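Speaker notes, Stovov evening session, 30 minutes including questions

Talk title on the program: "Can It Do the Chores Yet?" Keep the water close. Slides advance by hand.

## Opening

Start with the short answer, which is "some of them, slowly, if you set the table first." Then say who I am. I ran the packing floor at Hullcombe for 13 years and I now help small shops decide what to automate. I don't sell robots.

Ask for hands: who has a robot vacuum at home? Who still picks things up off the floor before it runs? Wait for the laugh, then make the point. The picking up is the hard chore, and the vacuum leaves it to us.

Picking up one object means finding it, choosing where to hold it, closing on it, and knowing if you've got it. A person does this while talking on the phone. For a machine each part can go wrong by itself.

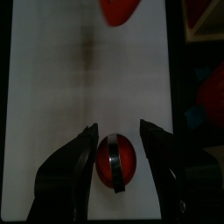
A gripper with two fingers has no palm. If the object turns as the fingers close, there is nothing behind it to stop the turn. On the floor at Hullcombe we would have called that a fixture problem and built a holder. At home you can't build a holder for every item in the kitchen drawer.

Mention Schmieder here. They wanted a machine to sort returned parts from mixed bins. We tried it for 7 weeks. It did well on hard parts with flat sides and poorly on anything in a bag. They kept it for the flat parts and kept two people on the bags. They were happy with that, and I'd make the same choice again.

## Clutter

- Say that one object on a bare table is the easy version.
- Kitchen work means a knife on the cutting board, a bowl and a plate close by, and small things in between. Two arms help, but now they also have to stay out of each other's way. 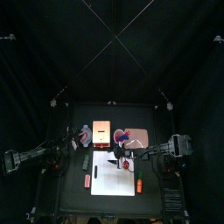 - Clearing up needs a rule for where things go. Most homes don't have one written down. Ask the room where the scissors live. You'll get several answers from one family.
- Speed matters less than people think at home. If the dishes are done by morning, fine. In a shop it matters a lot.

## Soft and odd shapes

Slow down in this part, it got rushed in the July version.

Rings, cloths and pads give trouble for different reasons. With a ring you have to grip the band, and the middle is no help if the fingers come down there and close on nothing. A cloth changes shape when you touch it, so the plan you made a second ago is already old.
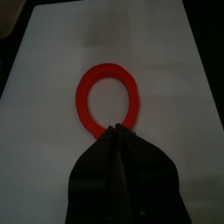 Nele Brandes wrote to me after the last talk that I was being too kind to the machines. Her point was that a helper who needs watching is one more chore, and she would sooner fold the towels herself. I think she's right for towels today. I'd add that we also watch new hires for a while, and then one day we stop.

Read this bit as written: the question to ask a vendor is how often a person has to step in, out of 100 tries, with your items and your lighting. If they only have numbers from their own table, ask to bring a box of your own things. Zuvater let a customer do that and the customer learned more in an afternoon than from the brochure. 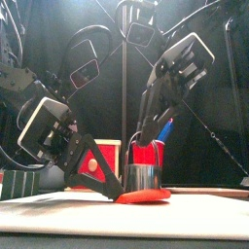
Stacked items deserve a minute too. Anything standing on something else can tip, and a light bump from a wrist is enough. Shops should look at how they stack before they look at robots. Several of my clients fixed their shelves first and then put off buying.

## Before questions

Give my current list. Ready for a shop: the same rigid part, the same place, all day. Worth a trial: mixed rigid parts on a clear table. Wait: bags, cloth, anything wet. For the home I would wait on all of it except floors.

Likely question: cost. I don't quote prices from the stage. Offer to talk by the door.

Likely question: jobs. Tell the Schmieder story again, shorter, and say where the two people work now.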